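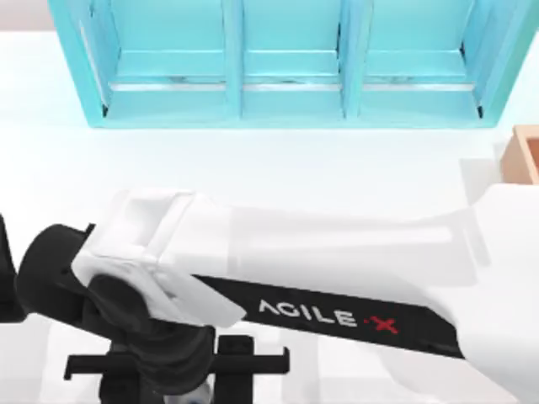
Prestanham Library Reading Club

Wednesday, October 23, 2024
By Izzati Sembiring

I finished the Whitlock biography on Sunday night. It runs 273 pages and I read the last 30 of them standing in the kitchen while the rice cooked. The chapters on her years in Drodmont are the best part. The war section drags, and I skipped most of the letters.

Kadir Yaman liked the letters and thinks I should go back to them. Maybe I will before we meet. He also wants us to pick something shorter for December, when half the group is away. I suggested short stories. Two people have already said no to anything with ghosts in it.

I still have the library's large-print copy if anyone wants it. Send me a note and I'll leave it at the front desk under your name.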